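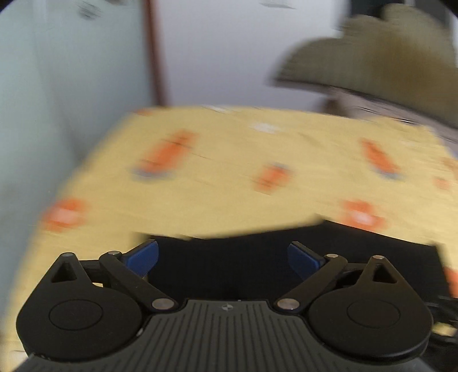
Aitana Tejada wrote to ask why a wreath-laying that lasted four minutes in the rain gets a row of its own, while a two-hour parade with a brass band gets exactly the same row. Fair question. One ceremony is one row, whatever the band thinks of it.

Gastum Remembrance Notices
Data card and README
Last revised 23 May 2018

What's in it

Notices of public tributes to soldiers killed on service, as printed in the local papers of Gastum and Trastimov: vigils, minutes of silence, unveilings, candlelit walks. There are 437 notices in one file, notices.csv, with 17 columns. The text is as printed, including the spelling of "cenotaph", with which both papers struggled for years.

Columns you'll want first

notice_id - never reused, even after a deletion
place - the square, church or crossroads named in the notice
event_type - vigil, silence, wreath, unveiling, march, other
named_dead - names as printed, separated by semicolons
crowd_printed - the paper's wording, left alone
crowd_number - filled in only where the paper gave a figure
speaker_role - mayor, chaplain, relative, officer, schoolchild, other

The remaining columns are described in columns.txt, which is duller than this file but more reliable.

On crowds

"A large crowd", "a very large crowd" and "the whole town" all appear in crowd_printed. Please don't convert them to numbers. Tomás Mac Carthaigh tried, and by his reckoning the whole town was smaller than the large crowd in February of the same year.

How it was made

Mirjam Egger and Dagný Ladefoged typed the notices from bound volumes in the Kárason reading room. A second person then checked 90 of them against the page. The two typists disagreed about event_type more than anything else, mostly over whether people walking slowly with candles are a vigil or a march. We settled on march if they ended up somewhere other than where they began. A few processions went round in a circle and are filed as vigils.

Known problems

Trastimov is thin before the paper changed hands. We think the notices were printed on the back page, and the back pages are missing.

Ranks are inconsistent. The same man can be a corporal at his funeral and a sergeant at his unveiling, and we can't always tell promotion from a misprint.

In 5 rows the date is the date of the paper and the event date is blank. Filter on date_source before you draw a timeline.

Names of the dead

These are real families' losses, and some of the relatives still live round the corner from the square. Names of children who spoke or read poems have been replaced with initials. If a family asks us to take a notice out, it comes out in the next release and we don't ask for a reason.

Loading it

The file is UTF-8 with commas and a header row. Spreadsheets will try to turn some of the page references into dates. Import that column as text. The cleaning script, kernine.py, takes its name from Kernine, the lane where it was written, and has no further meaning.

Corrections

Send them to Heiðrún Baldursdóttir with the notice_id in the subject line. "The one with the bugler" won't narrow it down.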